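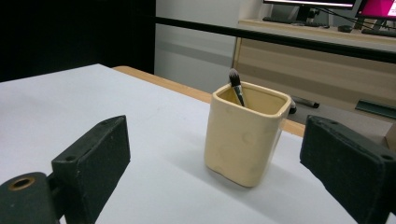 Inventory, Unit 7, Harnville
by R. Brynjólfsdóttir

The lease specified that all chattels be itemised before the keys were returned. I started with the bathroom shelf. The form had columns for object, material, condition and value, and the agent at Stodley had underlined the last one.

Item one was the cup. Ceramic, cream glaze, square in section with rounded corners. Capacity unknown; it had never held a liquid in my presence. My sister had used it for her brushes for as long as she had rented the unit. I measured the rim, which the form did not require, and wrote the condition as fair.

Item two was the brush. Dark bristle, metal ferrule, dark handle. I tapped it once against the sink. A small amount of powder came off, beige, and settled on the enamel. I recorded the condition as used.

The remaining items took until four. One kettle, element scaled. One Lirumel lamp, grey, switch faulty. Bath towels, various. The mattress was on the landlord's schedule and could be disregarded. The contents policy allowed 2000 dollars without receipts, and by the last page I had reached 400, most of it the fridge.

I went back to the first page. The value column beside the cup was still blank. A replacement could be had at the shops on the highway for the price of a sandwich. I entered that figure, then ruled it out and initialled the correction, as the instructions directed.

The agent rang to ask if I was nearly finished. I said there were two lines outstanding. She said a dash was acceptable for anything with no resale value.

I put a dash beside the brush and a dash beside the cup. Then I amended the disposal column for both from charity to retained, wrapped the cup in a bath towel with the brush still in it, and carried it down to the car on the passenger side.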